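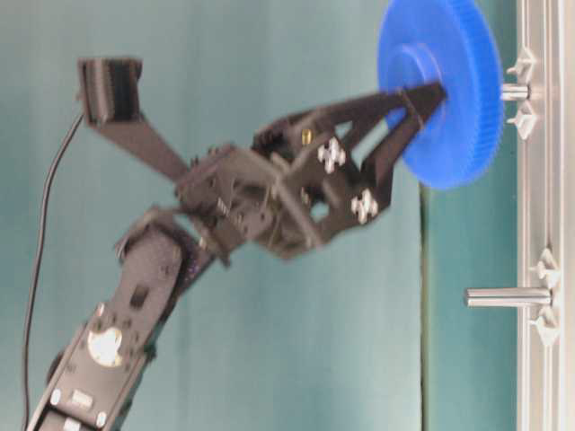
Gears Out of the Drawer: Notes from the Borndale Workshop Table

By Austra Ots
28 January 2026
14 shares | 3 comments

If you came by the gear table at our last open evening you already know how long a person can stand there chatting over a few pieces of plastic, and if you missed it, well, pull up a chair! We had the Milia gear kit out, the one a kind member passed along to us with the bag labels all mixed up, and I spent a happy hour sorting it before anyone else had their coat off.

The big blue gear is everybody's favorite. It's a plain spur gear with very fine teeth all along the rim and a raised round hub in the middle, and it goes on a short metal peg on the aluminum rail. The trick (and Ambrose taught me this years ago, over at the old Zasmont hall) is to look at the hole before you look at the teeth. Beginners fuss over the rim, bless them, and then wonder why the gear won't seat. Line up the bore with the peg first, keep the face square, and push gently at the hub. Don't lean on the rim, and please don't reach for the mallet.

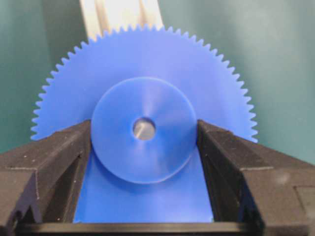 Looking after plastic gears

Fine teeth collect lint like a wool sweater. An old soft toothbrush and lukewarm water will do nicely, then leave the gear on a towel overnight. I go easy on grease with plastic, and a light wipe on the peg is plenty for our purposes. Please store the large ones lying flat, with nothing heavy on top, and keep the box away from the radiator.

We'll be doing gear ratios in March, so bring a pencil and whatever odd gears are rattling around in your kitchen drawer. The room holds 90 and there is always tea.

Comments (3)

marlow_k: I was a mallet person. I have reformed.

Dot P.: Does the toothbrush trick work for the little brass ones too?

Austra Ots: It does, Dot, but dry them right away!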